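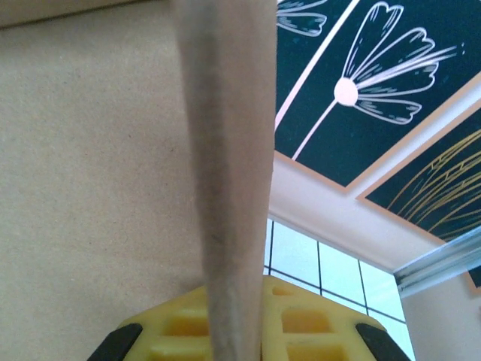
My mother-in-law asked me last winter why anyone would pay to learn how to mend a sweater when a new one costs less than lunch, and I've been working on my answer ever since. So, hi! I run Cuvham Mending School, up the stairs over the old shoe store on Serkley Street, and I suppose this page is my answer.

I started with a kitchen table, a bag of odd wool and 2 students, one of whom had come for the wrong class (she stayed). Now we have 19 seats, a wall of thread that I'm far too proud of, and a kettle that takes forever.

What do we teach? Darning first, always. Then patches, hems, zippers, and the dreaded inside pocket of a winter coat. If you get through all that and still like me, there's the Escobar course, which runs nine weeks and is all about knitwear - moth holes, stretched cuffs, elbows you can see daylight through. It's named after the street I grew up on, where every porch had somebody sewing on it.

I learned most of this at Seltus, a little alterations shop where I worked for five years. I pressed pants for the first one. I still can't stand the smell of steam on wool, but I can take in a waistband pretty fast.

Some things people email me about: no, you don't need a machine. Yes, you can bring your own clothes, and please do, only wash them first. Kids are welcome on Saturday mornings with a grown-up. We don't do leather or wedding dresses. I tried one wedding dress, and I'm not ready to talk about it.

We close for the last half of December, and the spring beginners' class starts Wed 19 March. It fills up, so write to me early if you want a seat by the window - the light is so much better over there and everybody figures that out by the second week.

As for my mother-in-law, she brought me a gray cardigan at New Year's with the elbow gone. I did it in orange. She's asked for the other elbow to match.

Shares 19 | Comments 5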